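Research > Working Papers > Sports Performance > Section 3

We use cookies to improve your experience on this site. Accept | Manage settings

3. Data and Coding of Throw-ins

3.1 Sample

The sample consists of throw-ins taken in 50 matches of the Molisura regional soccer league. All matches were played on full-size grass fields and filmed from the halfway line. Matches ended early by weather were not eligible.

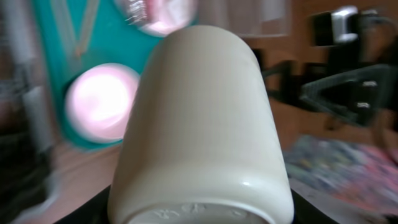
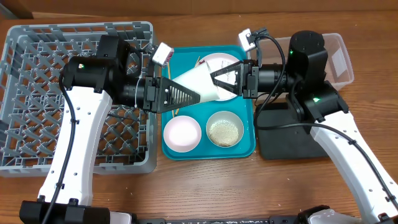 Figure 2. Top: cream-white cylindrical container held by black gripper fingers. Bottom: two robotic arms over a teal tray on a wooden tabletop.

A throw-in was entered in the record when the assistant referee signaled and a player of the team in possession put the ball back into play with both hands. The first pass gave 1,343 events. Foul throws were entered but flagged, as were throws retaken on the instruction of the referee. After removal of flagged events, and of those in which the thrower or the first receiver was out of view, 1,164 throw-ins remained. All results in Section 4 refer to this reduced set unless stated otherwise.

3.2 Outcome variable

The main outcome is retention, coded as 1 if the throwing team still had the ball seven seconds after release and 0 otherwise. A new throw-in, free kick or corner awarded to the same team within this window was coded as retention. Earlier work in the Nosthorpe youth leagues used a shorter window of five seconds. We prefer the longer one. In our material the first touch is often a header under pressure, and control is not settled until the second or third contact. Results for the shorter window are given in Appendix B and differ mainly for long throws into the penalty area.

3.3 Explanatory variables

Restart delay was measured from the moment the whole ball crossed the touchline to the moment it left the thrower's hands. Where the crossing point was hidden by a player, the assistant's raised flag was used in its place. Delay enters the model on a logarithmic scale — a few very long stoppages for injury would otherwise dominate the fit.

Field zone was coded in thirds, with the attacking third divided again at the edge of the penalty area. Throw direction was coded as forward, square or backward relative to the touchline. Pressure on the receiver was coded as present when an opponent stood within two meters at the moment of release. Score state was coded from the side of the throwing team as ahead, level or behind.

3.4 Reliability

Coding was carried out by two raters using the Nartey event protocol, with disputes settled by Fouad Shboul. The second rater coded a random subset of 50 throw-ins without access to the first set of codes. Agreement was high for zone and direction and lower for receiver pressure, where the two-meter limit is hard to judge on the far side of the field. We therefore report each model with and without the pressure term. The raters were not told the final score, although score state could often be worked out from the footage itself.

3.5 Model

Retention was modeled by mixed-effects logistic regression with random intercepts for match and for throwing team. Individual throwers were not modeled, as shirt numbers could not be read in a large share of events. The Sendberg correction was applied to the standard errors of the zone contrasts. Coefficients are reported as odds ratios, with the middle third, a square throw and a level score as the reference categories.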